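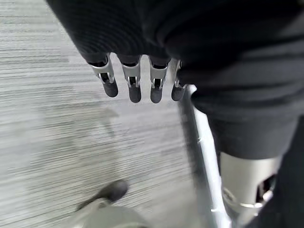
Dark cloth over the grey carpet, Wednesday, before folding.

Started on the textiles at 9. The order was set last night: dark items first, then light, then anything with a zip. Dark items shed on the light ones if they go second, and the carpet in this room shows every thread.

The carpet is the fine-striped grey one, laid with the stripes running across the short side of the room. I use the stripes as a rule. A hem lined up with a stripe is square to the wall, which saves getting the tape out. It works less well with black cloth, where the edge is hard to see until the lamp is moved down to floor level. Moved the lamp.

The large dark piece is the awkward one. It has a faint rib and it will not hold a crease across the rib, only along it. First attempt folded in half across, then in thirds. It opened again within a minute. Second attempt folded along the rib twice and then rolled from the closed end. Held. Rolled width 19 cm, which fits the Flarnen box with the lid down. Noted on the lid in pencil: ALONG RIB, ROLL.

Weighed the finished roll on the kitchen scale. 300 g. The Dotuvex bags are marked for more than that, so two rolls to a bag would be allowed, but the seam on the last bag went at the corner and I am keeping to one.

Break at 11. Tea, and the rest of the loaf.

Afternoon on the light items. These were quick. Pillowcases into quarters, tea towels into thirds, all stacked with the fold facing out. The washing label on one of the Welton sheets has gone completely blank. I have put it with the 90 degree wash until I find the other one of the pair and can compare.

Lint on the carpet after the dark pile: more than expected along the skirting, very little in the middle. Went over it with the stiff brush in the direction of the stripes, then with the vacuum across them. The brush does most of the work. Bag in the vacuum is due for changing.

Still to do: the zipped covers, the curtain linings, and the box of odd pieces from the Domański shop, which has not been opened since the move. The shop receipt says 100 cm widths. I want to measure one before cutting anything, as the last lot came up short after washing.

Shelf space left after today is one and a half boxes. The linings will not go in that. They may have to hang in the hall cupboard until October, when the winter blankets come out and free the bottom shelf.

Stopped at 5. Knees sore from the floor. Bring the cushion tomorrow.

Last updated: Wednesday, 21:40
Contact | Copyright, all pages, the author | Back to top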